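## 4. Folding Your First Load
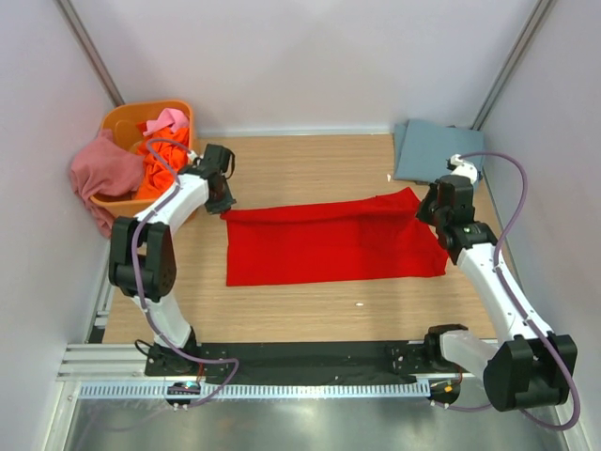 Now for the fun part! Your Wakari folding kit is set up, your labels are on, and you're ready to turn a heap of clean laundry into a tidy stack. Start with small, flat pieces, the kind you can smooth out in one pass. A good working layout keeps the unfolded things in a basket at the upper left, the piece you're working on flat in the middle of the table, and the finished stack at the upper right, like the gray-blue cloth folded against the back wall. The red cloth in the center still has slight wrinkles and one bunched corner, and that's exactly the stage where step 3 comes in.

1. Put the basket in the back left corner. It's fine if a sleeve or hem hangs over the rim.
2. Take one piece and lay it in the middle of the table, with its longest edge parallel to the front.
3. Hold both upper corners and pull gently outward until the top edge is straight. Go easy on knits!
4. Smooth from the center out to the sides with a flat hand.
5. Bring the top edge down to meet the bottom edge, then fold left over right.
6. Press along the last fold and move the piece to the back right corner, folded edge toward you.

Repeat until the basket is empty or the stack reaches 30 cm, whichever comes first. A basket of small cloths makes a great 15-minute session, and you'll feel your hands speed up after the first few.

**Note:** If the corners won't line up in step 5, open the piece out and go back to step 3. Arash Naseri, who tested this chapter, likes to fold everything of one color before starting the next (it makes a gorgeous stack).

**Caution:** Fold only fully dry fabric. Check the tabletop for lint and scraps before laying down anything delicate.

For shirts and other pieces with sleeves, go on to section 5.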